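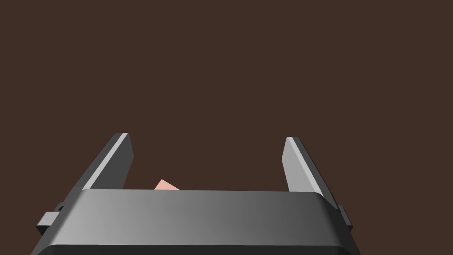 According to Herner, which supplied the gripper model and reviewed the results before release, the useful finding is how early the policy commits to a grasp when most of the part is out of view. The company said it had expected the arm to back off and look again far more often than it did.

**Praltard publishes results for grasping with a partly hidden target**

PRURNARCOMBE, June. Praltard today published the results of a simulation study on grasping small objects seen only through a camera mounted behind the gripper. The method, called Roman, lets an arm continue its approach after the gripper housing has covered part of the target. It was trained and tested entirely in simulation.

A camera mounted on the wrist moves with the hand, which keeps calibration simple. Its weakness is that the hand can block its own view. In the study's rendered scenes the background is a plain brown and the object is a soft pink, so a failed grasp can't be blamed on clutter or on poor color contrast. In the view published with this release, the jaws are open and only the pointed tip of the object shows past the top of the housing, nearer the left finger than the right.

**Method**

Roman keeps a short record of where the target was last seen and how the wrist has moved in the meantime. At each control step it combines that record with whatever part of the object is still visible and produces an estimate of the object's center, together with a measure of confidence. If confidence is high enough, the arm moves toward the estimate. If it is too low, the arm retreats along its own path until more of the object can be seen.

The system uses a single color camera. It receives no depth image, no force reading and no model of the object's shape. The gripper's geometry is known in advance and is used to mask the housing and fingers out of each image before the estimate is made.

**Results**

The test set held 528 simulated approaches, none of which appeared in training. Each approach was run twice from the same starting pose, once with Roman and once with a baseline that acts on the current image alone. A grasp was counted as successful if the object stayed between the fingers through a lift of 100 millimeters.

Roman failed on 35 approaches. Most of those failures involved an object close to one finger, where a small error in the estimate brought the fingertip down on the part. The baseline failed more often, and its failures were concentrated late in the approach, once the housing had covered most of the target. Full tables are in the technical report.

**Limits**

The study used rigid objects with flat faces, one at a time, under fixed lighting. Moving targets were not tested. The authors make no claim about performance on a physical arm, where camera delay and joint play would add error that the simulator leaves out.

**Availability**

The technical report, the test scenes and the evaluation code can be requested from the Praltard research office in Prurnarcombe. The trained weights are not part of this release. Herner's gripper model is included under its own license, which permits research use only.

Work on a second version has started. It will cover curved parts and scenes with 2 objects.

**Press contact:** Praltard Research Office, Prurnarcombe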